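Prallow word list

I started Prallow because I kept losing my notes on old tile and flooring terms. It's a plain text list, about 3000 entries, pulled from trade catalogs I've scanned over the years. The oldest is from 1876 and smells like a basement.

What's in it
Each line has a term, a short meaning and the catalog it came from. Spelling is left as printed – yes, even the awful ones. The Plosik catalog gave me 400 entries and most of my headaches.

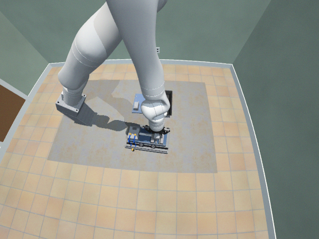
Color names are the messy part, and I'd love help with them! Sellers used the same name for very different shades. Muted gray-green walls over a tiled floor could be filed under sage, celadon or plain "drab," depending on who was selling, so I keep all the names and link them in the see_also column.

Known gaps
Grout terms stop at the letter M. Version 2 should fix that.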